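Sumathi Chacko
07/06/2022

Week one of moving our clinic registers onto tablets. I've been asked to post updates "to build momentum." Fine. Momentum follows.

The old system: a nurse writes it in the big green book. The new system: a nurse writes it in the big green book, then types it into a tablet, then I ask her why the two don't match.

We have 186 paper forms. I know this because I laid them all out on the floor of the district office and had to step over them for two days. Four of them are the same form with a different logo.

One form asks for "Date of date." It has been filled in faithfully since before I worked here. I asked Rhiannon Gough what people put. She said, "The date."

The app is called Skisik. At every clinic somebody asks me what it stands for and I say I'll look into it. I have no plans to look into it.

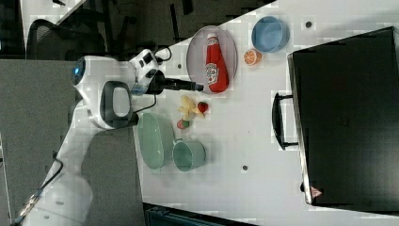

Sync needs a signal. Pumphrey clinic has a signal if you stand by the water tank and face the road. So the health records of an entire valley now depend on Dilwyn Lewis going for a walk after lunch.

He's a good sport about it. He has asked for a hat.

Training was 31 people in a room with 15 chargers. I will let you work out what the second half of the morning was about.

Best question of the day came from Malsha Seneviratne: "If the tablet knows her birthday, why is it asking me how old she is?" Sent it to the developers. They said it was on the roadmap. Everything is on the roadmap. I'd like to see this road.

To be fair, the monthly vaccine report used to take Rhiannon three evenings and a calculator with a dead 7 key. In June she pressed a button and had it before her tea cooled.

Then she did it by hand anyway to check. The button was right. The book was off by one, and she's still looking for it.

Next week, Rerer clinic. No water tank there, but I hear good things about the roof.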